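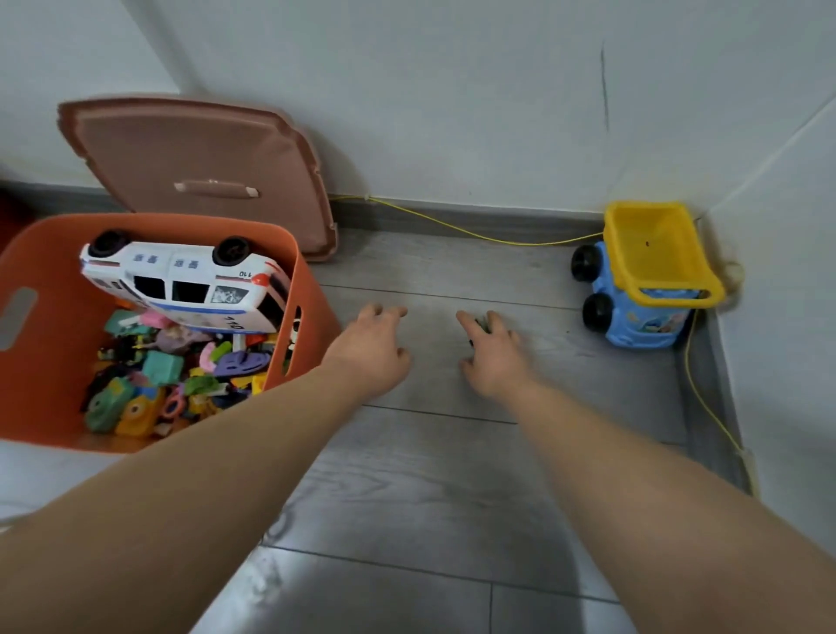 Ticket 523
Product: Lelten home wifi, main unit and two satellites
Status: Closed
Opened by: customer

Hello, and thank you for taking this on. I have had the Lelten set since the spring and until August it gave us no trouble at all, so please don't read this as a grumble. The trouble is with the satellite that serves the back room. It drops off, comes back, drops off again, and each time it does, everything on that side of the house goes quiet for a few minutes. The worst spot is the corner where the two white walls meet, between the orange storage bin and the toy dump truck, where a tablet will show full bars and still not load so much as the weather. If I carry the same tablet out to the hall it perks up straight away. I did wonder about the walls, but they are the same walls we had in June, when it all worked.

What I have tried already, so that you needn't ask me:
Turned the satellite off and on at the wall.
Turned the main unit off and on, and waited until the light was steady before touching anything else.
Moved the satellite from the low shelf to the top of the bookcase. This seemed to help for an evening and then didn't.
Swapped the plug with the one from the other satellite.
Checked the Gillia app for updates. It says everything is up to date.

The light on the satellite goes from white to amber when it drops. I have never seen it go red. Our broadband comes in through Kushnir, who have checked the line from their end and say it is fine, and they were very nice about it.

Reply from Lelten support

Thank you for such a thorough note, it saves us both a good deal of back and forth. Amber means the satellite still has power but has lost its link to the main unit, so I think your Kushnir line is off the hook, at least for now. Your tablet showing full bars fits with that too. The bars only tell you how well the tablet can hear the satellite. They say nothing about whether the satellite can hear anything itself.

Could you open Gillia, go to Network, then Satellites, then tap the back room one and scroll down to Link History? There should be a little graph covering the last day. I would like to know whether the drops are scattered about or bunched together, and what the link score says when things are behaving. Please leave the satellite on the bookcase while you do this. If we move it now we shan't know what we are looking at.

Customer

Found it, after a bit of hunting. On my phone it is under Devices and then Satellites, and there was no Network heading anywhere, in case that matters. The graph is mostly flat and then has dips in it, and the dips are bunched. There is a cluster just after 7 in the morning, another at lunchtime and a great messy one from teatime onwards. Overnight there is nothing at all, it is as smooth as you like. The link score was 33 when I looked, and the word next to it was Fair.

I should say that I had got into the habit of blaming the evenings on everybody in the street watching television at once, which is what my brother-in-law told me it would be. The lunchtime dips have rather spoiled that theory.

Reply from Lelten support

That is really useful, and thank you for mentioning the menus. Having no Network heading means you are on the older version of Gillia. It will tell you it is up to date because it is checking the satellites' software and not its own. You would need to update the app itself from your phone's app shop. Please do that when you have a minute, though I don't expect it to cure anything on its own.

A score of 33 is lower than I would like. It is enough to get by on when nothing else is going on, and then something comes along and tips it over. Morning, lunch and teatime does make me think of the kitchen. Is the kitchen between the main unit and the back room, by any chance? And did anything change in there in August, or shortly before?

Customer

Well, yes. The main unit is in the front room by the phone socket, then comes the kitchen, then the back room. We had a new microwave in July, and I was all ready to write to you and say that was the answer. I stood there this morning with a mug of water going round and the app open on the worktop, feeling very scientific. The score went from 33 to 31 and the satellite stayed white throughout. I did it again with a bowl of soup at lunchtime, which at least meant I got some soup out of it. It dropped that time, but it dropped before I had pressed the button.

The app is updated now and I do have a Network heading, thank you. It looks quite different. There is a page called Channels which I have not touched.

Reply from Lelten support

Very glad you didn't touch it, and I am sorry about the microwave, I was fairly taken with it myself. The fact that the soup drop came first is a good thing to have noticed.

Could you have a look at that Channels page for me, without changing anything? Near the top it should say which channel the link between the units is using, and whether it is set to Automatic or Fixed. I would also like to know what else is switched on at those times of day. It might be something you wouldn't think of as having anything to do with wifi. Cordless phones, baby monitors, wireless doorbells and video senders are the usual ones, and anything with its own little base station is worth a mention.

Customer

Channel 9, and it says Fixed. I certainly didn't fix it. Would it have come like that?

As for what is on, I have been round the house with a notepad. There is a cordless phone but it lives upstairs and has been there for years. No doorbell except the sort you press. We do have a Hona speaker in the kitchen, on the windowsill, with the separate box that sends the sound from the television so that I can hear the news while I'm cooking. It was a birthday present. My birthday is in August, and I feel a bit of a fool typing that, but I simply never put the two together because it isn't on the wifi and never has been. It goes on for the breakfast news, then the one o'clock, and then more or less from the minute I start on tea.

Reply from Lelten support

Please don't feel a fool, it is exactly the sort of thing that hides in plain sight. Many happy returns for August, rather belatedly.

The sound sender and your satellite link are very likely trying to talk over the same stretch of airwaves. Normally the main unit would notice and shuffle along to somewhere quieter, but being on Fixed it can't. The units don't leave us set to Fixed. It can happen when a setup is done on the older app and gets interrupted part way, so if your phone rang or went to sleep while you were adding the satellites, that might be the reason. I can't prove it from here.

Here is what I would do, in this order:

1. With the Hona speaker and its box switched off, go to Network, Channels, and change Fixed to Automatic. Press Save. Everything will go off for a short while and the lights will blink.
2. When all the lights are white, switch the Hona speaker on and use it as you usually would.
3. Go back to Channels and press Scan Now. It may move channel, and things may go off again briefly.
4. Leave everything alone for 3 days. I know it is tempting to look at the graph every half hour.
5. Send me the link score and tell me what the graph looks like at teatime.

If the sender's box is sitting right beside the main unit, move it to the far end of the television stand as well. A small gap is often enough.

Customer

It was sitting on top of the main unit. I had thought they looked tidy together.

I have done all your steps. After the scan it moved to channel 3, and the box is now at the other end of the stand. I will be good and leave it alone.

Customer

Reporting back as promised. The score is 71 and the word is Good. The graph has one small dip in it, yesterday at ten past six, and I didn't notice anything at the time. Breakfast and lunch are flat. I sat on the floor in the bad corner with the tablet, next to the bin, and watched a whole programme about canals without it stopping once, though my knees had something to say afterwards.

One last question, if I may. Should I put the satellite back on the low shelf, or is it better up on the bookcase? It does look a bit odd up there, and the lead only just reaches.

Reply from Lelten support

What a lovely message to start the morning with. I would leave it on the bookcase if you can bear the look of it, as satellites do like a bit of height, but please don't have the lead stretched tight. The low shelf should be all right now if you prefer it. Try it for a day, and if the score stays above 60 you can leave it there.

I have passed on a note to the Gillia people about the Fixed setting and about the app saying it is up to date when it isn't. I'll close this one for now. If the amber light comes back, just reply here and the ticket will open again with all of this still attached, so you won't have to explain it from the beginning.

Customer

Low shelf, 66, white light. Thank you ever so much.

Ticket closed by support
Cause recorded: link channel set to Fixed, interference from wireless sound sender
Parts sent: none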